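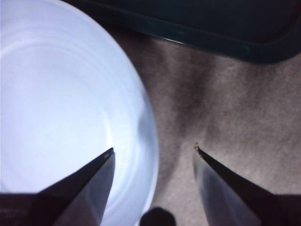

Vista desde la muñeca: los dedos de la pinza, abiertos, a ambos lados del borde del cuenco blanco.

27 de octubre de 2023

Se resumen en esta entrada los resultados del método de agarre por borde desarrollado en el proyecto Skusis, cuya primera fase concluyó en septiembre. El objetivo era comprobar si una política aprendida por imitación puede localizar el borde de un recipiente usando solo la cámara de muñeca, sin sensor de profundidad.

El modelo se entrenó con 2000 demostraciones teleoperadas, registradas por Laine Bite y por quien suscribe. La evaluación comprendió 400 intentos con seis recipientes distintos. Los claros y lisos plantean la mayor dificultad: el contraste entre borde y tela se reduce a una banda de sombra estrecha, y la estimación del contorno se desplaza hacia el interior.

La corrección adoptada consiste en ponderar la pérdida en los instantes previos al cierre de la pinza. Con ella disminuyeron los cierres en vacío, si bien persisten errores cuando un dedo oculta el contorno. El análisis por recipiente se publicará en una entrada posterior.

Raimonds Rozīte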